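Robots in the dining rooms: your questions answered

Plummont staff information page. Last updated February 8, 2021

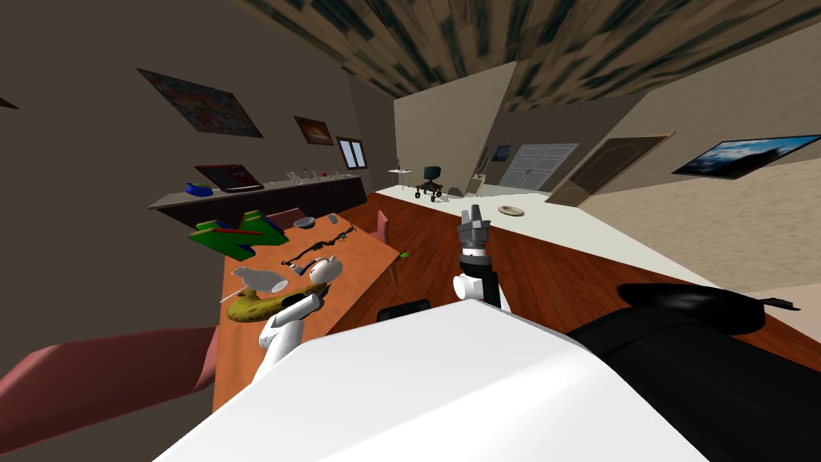

We've had more questions about the table-clearing project than about anything else this year, and I'm delighted, because it means people are reading the notices. I've gathered the ones that come up most often and answered them as plainly as I can. Where I don't know yet, I've said so.

What is the project, in a sentence or two?

We're getting ready to use two-armed robots to help clear and reset tables in the staff dining rooms and the visitors' lounge at Plummont. They'll work alongside the dining room team, mostly in the quiet hours after service. All the practice is being done in simulation first, in a made-up dining room on a computer, and that's the stage we're at now.

Why practise in simulation at all? Why not just bring one in?

Crockery, mainly! A simulated jug can be knocked over 1000 times before lunch and there's nothing to sweep up. It also lets us try awkward things on purpose: fruit left beside the dishes, things lying on their sides, chairs pulled out at odd angles, bits and pieces that have no business being on a dining table. Anyone who has cleared the lounge after a birthday will know we aren't exaggerating.

It also means you get a say before anything is fixed. If the robot's way of doing a job looks daft to someone who has done it for years, we can change it while it's still only software.

Who is behind it?

The software comes from Grollent, and the trial is run from our side by Hussam Jaber in Facilities. I'm Mortimer Kasprzak, I look after training for the dining rooms, and I write this page. Our sister site at Plellwood is following along and will decide later whether to join in.

Is anyone losing their job?

No posts are being removed as part of this trial, and that's written into the agreement with the staff side. I know "as part of this trial" is the sort of phrase that makes people narrow their eyes. What happens afterwards hasn't been decided, and I won't pretend it has. Any change to posts would go through the normal consultation, and the staff side would be in the room from the first meeting.

What will change for the people who clear tables now?

The late reset, for a start. At the moment one person stays behind to clear, wipe down and lay up for the morning, and it's the shift everybody tries to swap. We'd like the robot to do the carrying and sorting while the person on duty checks the tables, does the wiping and deals with anything odd. Wiping isn't in the robot's list of jobs at present.

There will be a new bit of work too, which we're calling table lead. The table lead decides when the robot starts, which tables it does and when it stops. It's a dining room role and it'll go to dining room people, with training in paid hours. You don't need to know anything about computers. Knowing how a table should look is far more useful.

What does it find hard?

Oh, lots, and this is the part I could talk about all day. Picking up a piece of fruit and picking up a thin handle are two very different jobs for a gripper. One wants a soft touch, the other wants accuracy. Anything long and bendy, such as a lead trailing over a table, is a proper headache, as it changes shape the moment it's moved. Then there's the matter of having two arms and keeping each out of the other's way. Watching it get better at this has been the most fun I've had at work in ages.

How does it know what is rubbish and what belongs to someone?

It doesn't, in the way you or I would. The rule we've asked for is that it handles dishes, cutlery and food, and leaves everything else for a person. Laptops, phones, bags and papers are all on the leave-alone list. If you think of something that ought to be added, tell Hussam. The best suggestion so far came from the breakfast team, who wanted reading glasses put on it.

Can I have a go?

Yes, please do! There's a screen set up in the Zariņš room, next to the stores, and we run short sessions there for 4 people at a time. You can watch the robot at work in the simulated room, ask for a run to be repeated, and tell us what you'd do differently. Sessions last nearly 2 hours with a tea break, and they count as working time. Put your name on the sheet outside the kitchen office.

Will it record us?

The simulated room has no real people or real recordings in it, so there's nothing to worry about at this stage. For the real dining rooms, we'll publish a separate note saying what the robot's cameras keep and for how long, and nothing will be switched on until the staff side has agreed to it.

When will a real one arrive?

April at the earliest, and only in the visitors' lounge to begin with. If the practice runs aren't good enough by then, we'll wait.

What if I don't want to work next to it?

Speak to your supervisor or to me. No one will be made to take the table lead shifts during the trial, and saying no won't affect your rota. A few people have told me they would like to see it first and make up their minds after that, and that seems very sensible to me.

Does it have a name?

Not yet. There are 5 suggestions on the board by the kitchen office, two of them printable. Add yours underneath.

My question isn't on the page. Who do I ask?

Drop a note in the box by the stores or catch Hussam or me at shift change. I add new answers as they come in.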